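Curnstead Robotics Club: Orkix Two-Arm Bench, Set-up Guide

4. Bagging task

4.1 Check that both arms are bolted to the front rail and that the green lights on the circuit boards are lit.

4.2 Set the grip force to 30 per cent. Plastic film tears or slips at higher settings.

4.3 Lay out the cloth items and the clear bags. Keep knitted items towards the back of the table.

4.4 Open the wrist camera view and confirm that the bag fills most of it before starting a run. 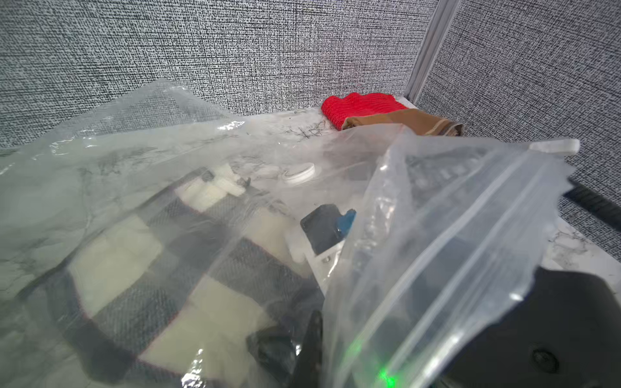 How many practice runs should each team record?
Each team records 40 runs, saved under the team name in the Tronley folder.

4.5 Move the left gripper down until it rests on the film. Use slow mode for the last part of the travel.

CAUTION: Keep hands behind the front rail while either arm is powered.

4.6 Hold the film with the left arm and reach for the cloth with the right. Allow 2 seconds between the two moves.

Note: The cable conduit on the right arm must hang free from shoulder to wrist. Stop the run if it catches.
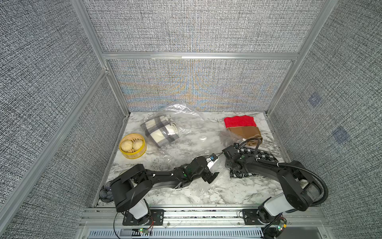 4.7 Release both grippers and return the arms to rest.

4.8 Save the run. Files must be handed in by the end of September for the Karagiannis Cup.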